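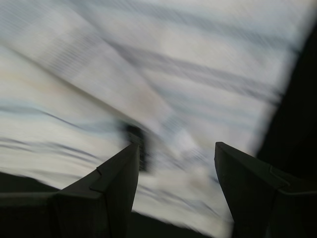 Photo: Codine Robotics Lab, Jastasstead

Chapter 3
Faults During Fast Wrist Motion

A wrist camera that moves during exposure records streaks. The gripper fingers stay fairly sharp because they travel with the lens, while the background smears. Tracking software may then lose its position estimate.

In May, a Henico arm at the Tanguy plant lost tracking in this way and kept moving for 500 milliseconds on its last valid estimate. The protective stop worked as designed — the fault lay in the controller, which accepted stale data without a time limit.

Section 3.1 defines stale data. Section 3.2 covers watchdog timers and the choice of stop category.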